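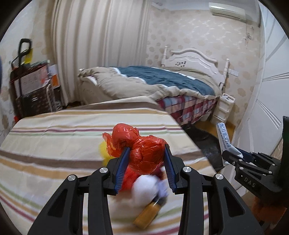 A knotted red bag above the striped tablecloth at Landeg.

Landeg clears the table and opens the doors for a month of sorting and tidying

If you have a kitchen table at home that gathers bits and pieces faster than you can put them away, the team at Landeg would dearly love to meet you this March. The popular Table Clearing mornings are coming back to Pedby, and everyone is welcome, however big the muddle.

The idea is a simple one and hasn't changed since the first session. You bring along a bag of odds and ends - the sort that gets knotted up and pushed to the back of a cupboard - and sit down at a big table with a cloth on it, a cup of tea and some good company. By the end of the morning you go home with your things sorted, and whatever you no longer want is passed on to the swap shelves at Piltitz.

Last year 218 people came through the door, and between them they gave away 2842 items, which was far more than the shelves had been built for!

"I do love the moment when a bag goes down on the cloth and the whole table leans in to see," said Aishwarya Chowdary, who runs the mornings. "People end up talking about their mothers' sewing tins and goodness knows what else, and we nearly always finish late."

Sessions start at 10am and places are free, though booking is kindly asked for. Bags and labels are provided by Eltus.

To book, please ask for Eulalia Navarrete at the Landeg front desk.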